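Moris Furniture Study, Eltville
Call for participants, second round
January 2020

We are looking for people who want to take part in a study about sitting. The study is done by Moris, a small office for furniture research, together with the chair maker Carrillo. The first round took place in Custham in September and we thank everybody who came to it.

What is it about

Most chairs in homes and meeting rooms are used for much longer than their makers planned. People eat on them, work on them, wait on them and lean forward on them for an hour. We want to know how people sit when they are busy with something else, and which chairs they choose when they may choose freely. From the first round we have 3,868 notes on sitting positions. Too many of them come from the same kind of person, namely students who live close to the railway station, and so we ask now for a wider group.

Who can take part

You should be 18 years or older and able to sit down and stand up without help. You do not need any knowledge of furniture. We are especially glad to hear from people over 60, and from people who are taller or shorter than the usual. If you have had an operation on the back or the hip in the last year, please write to us first and we will discuss it with you.

We have 152 places in this round. Persons who took part in Custham can apply again, but they will be put on the waiting list until the new applicants have their places.

What you will do

You come for 3 sessions of two hours each. In every session you share the room with a few other participants. There are chairs and tables in it, and you will be given small tasks for the hands, for example sorting cards or folding cloth. Between the tasks you may change the chair as often as you wish. After each session you fill in a form of two pages. The form is in English, and a German version can be had at the desk.

Please wear clothes in which you can move, and flat shoes. Bags and coats stay in the room with you, there are no lockers.

What you receive

For the complete set of sessions we pay 60 euros, by bank transfer. Travel costs inside Eltville are not paid. For a longer journey please keep your ticket and show it to us. Tea, water and biscuits are free.

The room

It is on the ground floor, roughly 900 metres from the station, and there is no step at the entrance. Parking is difficult in the mornings.

How to apply

Send a short letter or an e-mail to the Moris office with your age, your height and the times of day which are possible for you. We answer every application within two weeks.

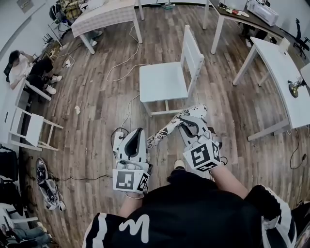
White chairs and a white table on the wood-look floor, with one participant seated.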